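# Loose Items Bins: Frequently Asked Questions

Updated 7/30/21

Handbridge keeps metal bins for small items that come in without a box, a tag or a partner. Most of what goes into them is toys, desk things and odd kitchen pieces. The questions below are the ones we get most at the Nutergate counter.

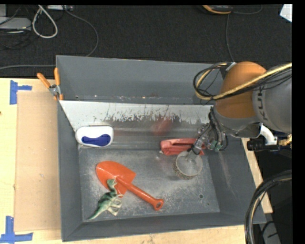
**What can I put in a bin?**

Small, clean, hard items that can sit against each other without harm. A toy shovel, a plastic dinosaur, a cup and a clamp can all share one bin. We don't sort by type at this stage. Sorting happens later, at the long table.

**What can't go in?**

- Glass of any kind, including picture frames
- Knives, blades and open scissors
- Batteries on their own
- Food, even sealed
- Clothing and soft toys (these go to the Keane room)

**Do toys need to be washed first?**

Yes. Warm water and dish soap is enough for plastic toys. Let them dry fully before you bring them in. Hollow toys hold water for a long time, so give those an extra day.

**The bins look beat up. Are they safe?**

They are old and the paint has worn off in places, so you will see bare metal and a lot of scratches. We run a hand along the edges of each bin in April and take out any that have turned sharp. If you find a rough spot before then, tell the counter and we'll swap the bin.

**Why metal and not plastic?**

We had plastic bins before. They cracked at the corners in cold weather. The metal ones are heavy and noisy, but they last.

**Can I line the bin with paper or a towel?**

Please don't. Small parts get folded up in the lining and thrown out with it. We lost most of a board game that way.

**How full should a bin be?**

Stop when the floor of the bin is covered. Long things such as shovels and rulers can lie across the others, but don't stack cups or bowls. An open cup should go in with nothing inside it - people tuck beads and coins in there and we don't find them until much later.

**Are board erasers and other classroom supplies okay?**

Yes. Knock the dust out of felt erasers outside first. Markers are fine if the caps are on. We pass along classroom supplies twice a year and always run short.

**What about clamps and hand tools?**

Small plastic clamps are fine in the bin. Anything with a steel jaw or a strong spring should be handed over at the counter so it can be tagged. Leave clamps closed.

**I dropped something off by mistake. Can I get it back?**

Usually, if you ask within 22 days. Come to the counter and describe the item. Color and size help more than brand. After that it may have been sorted and sent on, and we can't trace single pieces.

**Do you take toys with missing parts?**

Figures and animals, yes, as long as nothing sharp is exposed. Puzzles and building sets, only if they are complete. A cracked shovel or bucket should go in your own trash.

**How many items come through?**

We logged 1,314 last year. Of those, 747 were toys. The rest was mostly kitchen and office things, plus a lot of single drawer knobs.

**Can I bring my own bin and leave it?**

No, we don't have the shelf space. Empty your things into one of ours and take your container home.

**Who do I ask about a large donation?**

Yasuo Morikawa handles anything over two bins. Leave a note for him at the counter with a phone number and a short list of what you have. Please wait for a reply before loading the car.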